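**Atelier partagé Urkomness : on cherche du monde pour le robot à deux bras**

Le projet Fleda reprend en avril. On monte à l'atelier un robot à deux mains qui doit apprendre à saisir et à redresser des objets courants posés sur une table. La mécanique tient, les mains répondent, le logiciel avance lentement. Il nous manque des gens.

### Ce qu'on recherche

- 4 personnes pour les séances de manipulation : placer les objets, relancer un essai, noter ce qui a raté. Aucune expérience demandée.
- Une personne à l'aise avec le câblage. Le passage des câbles vers les poignets est à refaire proprement.
- Quelqu'un qui code en Python et qui accepte de relire le code des autres. Le module de saisie, Brerno, a été écrit par trois personnes différentes et ça se voit.

### Où on en est

L'objectif est d'enregistrer 2 000 essais avant l'été. On en a 555 d'exploitables. Une partie des premiers a été jetée à cause d'un mauvais réglage des capteurs de poignet, corrigé depuis. On travaille en ce moment sur des bouteilles couchées ; les boîtes en carton et les objets souples viendront après.

### Côté pratique

Les séances commencent à 18 h 30 et durent deux heures. On demande de venir au moins deux fois par mois, sinon on passe son temps à tout réexpliquer. C'est bénévole. L'adhésion à l'atelier coûte 22 euros pour l'année et comprend l'assurance et l'accès aux machines de la salle Uniyal (perceuse à colonne, imprimantes 3D, poste à souder).

Cheveux attachés, pas de manches larges ni de bracelets près des bras. Les mineurs sont acceptés à partir de 16 ans avec une autorisation écrite. 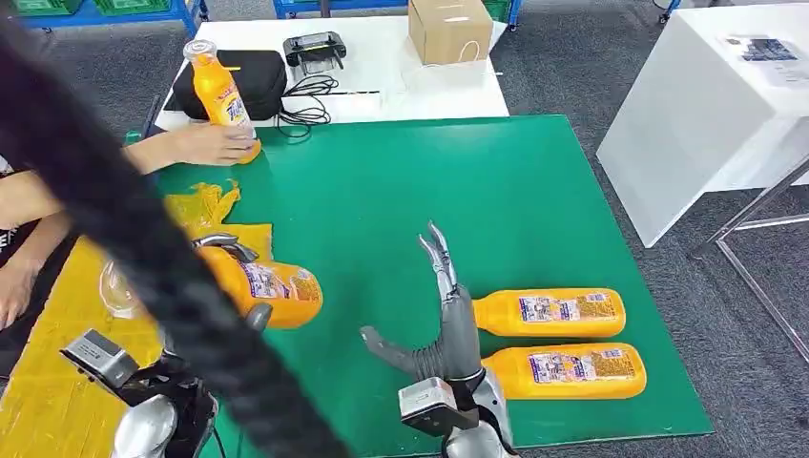

*Séance sur les bouteilles orange, les deux mains au-dessus du tapis vert.*

### Pour participer

Laissez un mot à Jitendra Katiyar dans le casier Fleda à l'entrée, ou passez au début d'une séance. Indiquez vos disponibilités, ce que vous savez faire et ce que vous aimeriez apprendre. Pas de CV. Pour le poste de câblage, apportez une photo d'un montage que vous avez fait, même modeste. Réponse sous une semaine.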